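**About Jelier**

Jelier is a packing and sorting company with 40 employees. We started in one rented hall, and for many years all parts were sorted by hand. It was honest work, but it was hard for the shoulders and the back.

Two years ago we began to automate the heaviest places. Khanyisile Masilela leads this work. Before any change she spends a full shift with the people who do the job now. No one lost a position. 11 colleagues from the sorting line learned to set up and supervise the robot arms, and their pay went up with the new tasks. The early shift now begins at 7 instead of 5, which many parents had asked for.

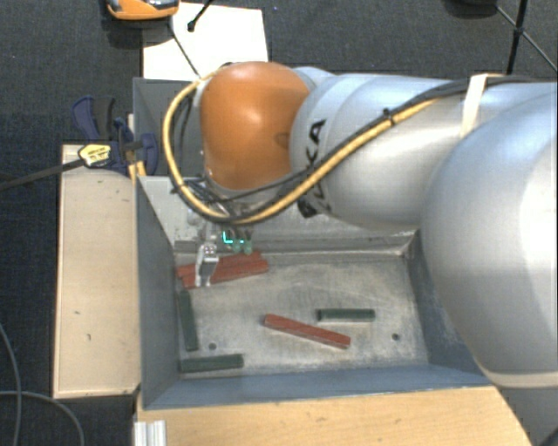 *Robot arm over a bin with red and green blocks.*

Questions about training places are answered by Yolandi Ngcobo at our office. The next group starts in June.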